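Sorting Bins: Questions We Get Often
Vuvstead Storage, Drondirholm shop

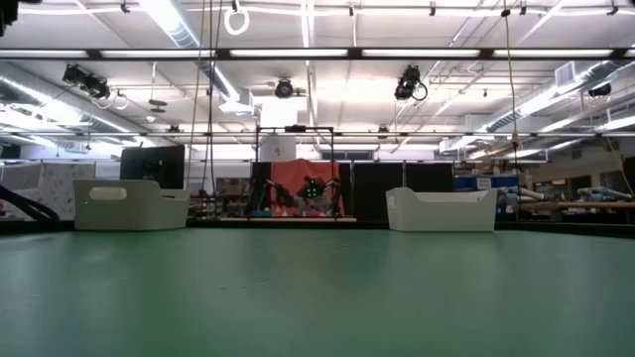
Which bin should I choose for small parts?
The white plastic bin with the low side. You can see what is inside and take it with two fingers. For screws under 3 mm we advise a small cup inside the bin.

Do I need one bin or two?
Most customers take two, one for parts to sort and one for parts already sorted. Please leave free space between them on the table, so the parts do not get mixed.

What is the oval hole in the back wall?
It is the handle. You can also hang the bin by it on a strong hook.

How much weight can it hold?
We recommend up to 3 kg for one bin. If it is only screws, you come to this weight very fast.

How do I clean it?
Warm water and dish soap. Please do not use the dishwasher, the walls can bend.

Can I order for a whole workshop?
Yes. In Dristelbridge we keep 300 bins ready to ship. For orders above 800 pieces, write to us before September.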